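Ticket 982: Shadow detail lost on external display after dock wakes from sleep
Status: Resolved, monitoring
Product: Zorkia desktop display, Trendon dock
Site: Khalaf office, second floor

Reported behavior

The external display looks normal after a cold start. After the laptop has slept and woken through the Trendon dock, dark tones collapse into black and light tones wash out to white. Mid grays are mostly unaffected. The built-in laptop panel does not change. The user first noticed it in January, after dock firmware 658 was installed.

Unplugging the dock and plugging it back in sometimes clears the problem. Restarting the laptop always clears it. Changing brightness on the display has no effect on the missing detail.

Log

09:10 — Confirmed the fault on the first sleep cycle. Display menu shows the same preset before and after. Brightness 35, contrast ratio setting 1,000 (dynamic contrast off). No change to the active Varemon profile.

09:25 — Swapped the video cable. Fault returned on the second sleep cycle. Put the original cable back.

09:40 — Connected the laptop straight to the display, no dock. Ran six sleep cycles without a fault. Connected the dock again and the fault came back on the first cycle. 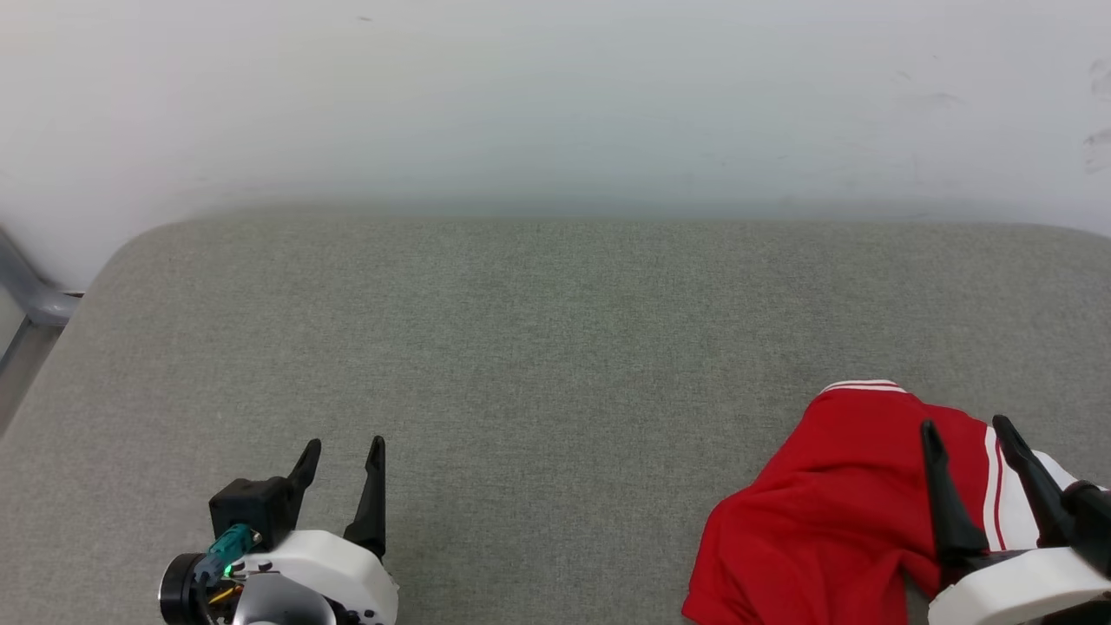 09:55 — Opened the output settings in both states. Before sleep, the range is listed as Full. After sleep, it is listed as Automatic, and the display reports a limited range input in its information page. The laptop is still sending full range. Values near the bottom and top of the scale are being clipped, which matches the report.

10:15 — Removed the Varemon profile and repeated the test with the system default. Same result. The profile is not the cause, but Varemon does reload its curve on wake and this makes the shift look worse for the first few seconds. Profile restored.

10:30 — Set the input range on the display to Full by hand. Shadow detail came back at once. The setting held through four sleep cycles and one dock power loss.
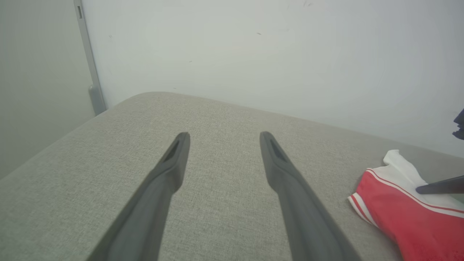 Range errors are easy to miss on a document or spreadsheet, where almost everything is plain black text on a white page. A gray ramp is the better check, viewed at full screen with the night color mode turned off. Photos also work if they hold several dark values close together. With the range set correctly, the slots near the tips of the two dark gray fingers should stay darker than the matte surface next to them, and the soft highlights along the upper ridges should still be visible. If the slots merge with the fingers, go back to the information page and read the input range before touching brightness or the profile.

Cause

Dock firmware 658 does not pass the range flag when the link is rebuilt after sleep. The display is set to Automatic and falls back to limited range.

Workaround

1. Open the display menu and select Input, then Range.
2. Change Automatic to Full.
3. Put the laptop to sleep, wake it, and check the information page.
4. Reload the Varemon profile if the colors still look off.

The range setting is stored per input. Users who move between the two video ports have to set it on both. A factory reset on the display returns it to Automatic.

Open items

Previous dock firmware has not been tested on this unit — the rollback package would not install without the admin tool. Second display on the same floor uses a different dock and is not affected.

Leave ticket on monitoring until the next firmware is out.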